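Cell 13

The night tech at Buncombe kept the log in pencil. Entries were short. Thursday, 2:10 a.m.: gripper slipping on mount brackets, left pad lifting at lower corner. Trimmed. Returned to service.

The tech did not believe in trimming. A trimmed pad held for a shift, sometimes less, and then the rubber let go again a little further up. But the stores cage was locked until six, and the Vonetti order was short 86 pieces.

Cell 13 was the oldest Drurov arm on the floor. It had been rebuilt twice and renumbered once. The manual called for a pad change every 1,000 hours. The counter had been reset during the second rebuild, so the number on the screen meant very little. The tech went by sound. A sound pad closed on sheet metal with a dull tap. A tired one made a scrape first, then the tap.

At 3:40 the scrape came back.

The tech pressed hold, waited for the drives to drop out, hung the lock on the disconnect, and read the last page of the log again. Day shift had written: no issues. Day shift always wrote no issues.

The spare tool was in the bottom drawer of the bench, the hand-held one used for teaching grips. It had the same linkage and took the same pads. Farkas had supplied both sets years ago and no longer answered the phone. The tech took the tool to the wooden table, put a bracket down flat with its flange standing up, and laid a fingertip on the base plate.
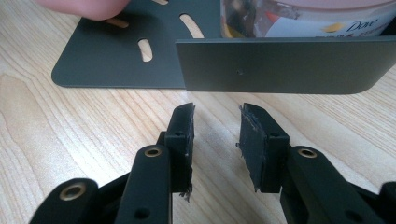

Close slowly on the flange. Open. Close again, lower down, clear of the hole. The tech worked the linkage with one hand and felt for play at the bushings. There was a trace of it on the left side, within limits. The pads were the trouble, on this tool as on the arm. Rubber does that whether anyone uses it or not.

The log got two lines. Order pads, both tools, all four faces. Do not trim.

The tech looked at the second line for a while, then picked up the knife and walked back to the cell. At 4:05 the lock came off and the drives came up. The arm reached into the tray, closed on a bracket, and made the dull tap. The tech stood by the fence and listened to the next one, and the one after that, and then went to fill in the time.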